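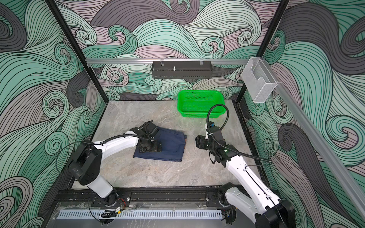 Gray tabletop, patterned walls, rail at the back.

Wednesday, protest reports

Finished the first full pass on the Tremomia set. The export from Rameck came to 1,767 news items once the empty ones were dropped. Most are wire copy that local papers reprinted with a new headline, so the number of separate events is going to be far smaller. Not guessing yet.

Rule for duplicates as it stands: same city, same day, same trigger = one event, even if the crowd figures differ. Where they differ I keep the low and the high and leave the middle blank. The old sheet had an average in there and it made no sense for the Chiang Bridge march, where police and organizers were nowhere near each other.

"Riot" is still the problem word. Several papers use it in the headline and then describe a blocked road and some shouting. I'm coding from the body text only. If the body has no damage, injuries or arrests, it goes in as a protest. Headline word gets its own column so we can compare later.

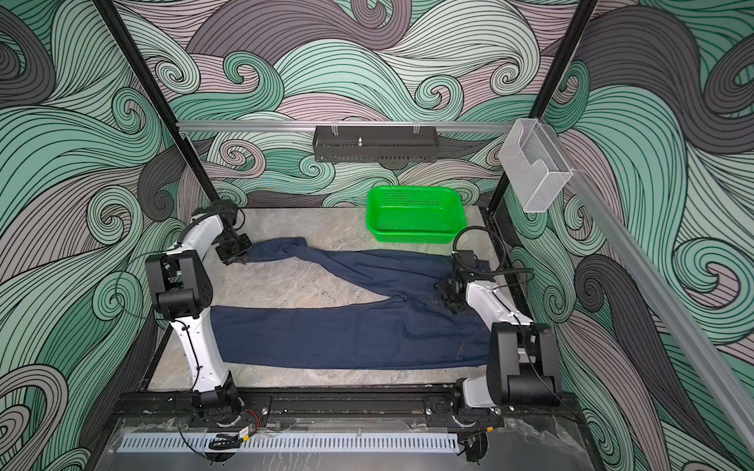
Rail and black rack, back wall.

Double coding: pulled 90 items for the second reader. We disagreed on 15. Most of those were about who started it, and I think the form is at fault, as it forces a pick between police and crowd. Added "unclear from source" and will redo those 15 with the new form before touching anything else.

Also 5 items where the paper ran a correction the next day and Rameck kept only the first version. Entered by hand from the corrections page. Note in the log – do not overwrite on the next import.

Weltum set is untouched. Different problem there: nearly all of it comes from one paper, and that paper stopped covering the council protests in July. A gap in the chart will look like calm. Needs a footnote at least.
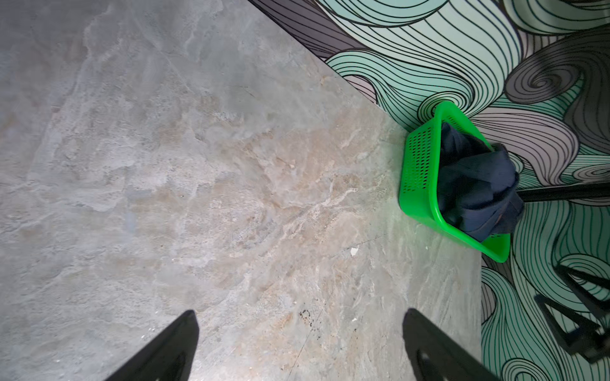
The district map for Tremomia is too hard to read. Event dots are fine at city scale, but downtown they pile up and the street names vanish under them. Tried hollow dots, slightly better. The base layer needs to go quieter too, something like the stone-look surface in the shot above, pale gray with a bit of beige in it. No hatching on the police precincts. Fine parallel lines looked all right in the legend and then got as busy as that swirl wall once every precinct had them. Plain outlines for now.

To do:
Redo the 15 with the new form.
Check time of day on the Chiang Bridge items, two papers give the start as 6 p.m. and one gives the end as 6 p.m.
Ask Rameck if corrected versions can be included in the export.
Weltum footnote.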